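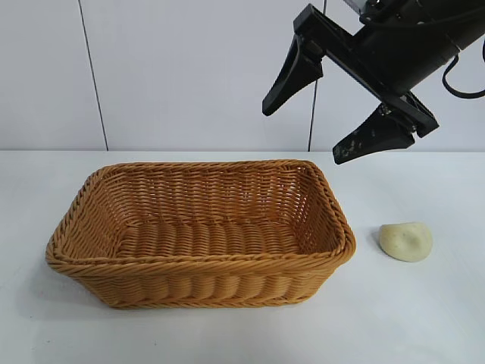 Someone replied to my last thread asking whether you can really do without plastic bags for a whole month if you haven't got a car. Yes, mostly. Long answer follows.

I walk to the shops. The nearest greengrocer is Antoniuk, at the bottom of the hill, and the supermarket is a bus ride past that. I stopped taking carrier bags at the start of February and I'm writing this on 2018-03-03.

Fruit and veg was easy. Antoniuk sells nearly everything unwrapped apart from salad leaves and grapes. Potatoes go straight in the rucksack, at the bottom, with the mud on.

Mushrooms need paper. They keep better in it as well. I fold the bags up and use them again until the corners go.

Bread: I take a clean pillowcase. The woman at the bakery counter asked if it was for a bet the first time, and now she just holds her hand out for it.

Cheese and meat were harder. The supermarket deli won't put anything in your own tub. The butcher will, but he weighs the tub first and that takes a while when there's a queue behind you.

Dry goods come from Pomatia, the refill shop by the station. Rice, oats, lentils, flour. Oats are dearer than the supermarket's, rice is about level, and spices are much cheaper if you only want a spoonful. They shut at 2 on Saturdays, which I have now forgotten twice.

You fill your own jars there. One of mine takes 671 grams of red lentils, filled to the lid. A big jar is heavy before you put anything in it, so I've gone over to cloth bags for the walk and tip it all out at home.

The cloth bags are from Vidus. I bought 7. The drawstrings are good, the seams less so – flour gets through. Wash them inside out.

Things I gave up on: crisps, frozen peas, tofu. I still buy all three in plastic. I'm not making peas a matter of principle.

Another reply asked about bin bags. Food waste goes in the council caddy, lined with newspaper. The main bin gets one bag every other week, from a roll of 100 I already had. It'll see me out.

Rain is the real problem. Paper bags and a wet rucksack don't mix. I carry one old plastic bag for that, and it's the same one from last year.

Going to try washing-up liquid refills in April. Will post prices then if anyone wants them.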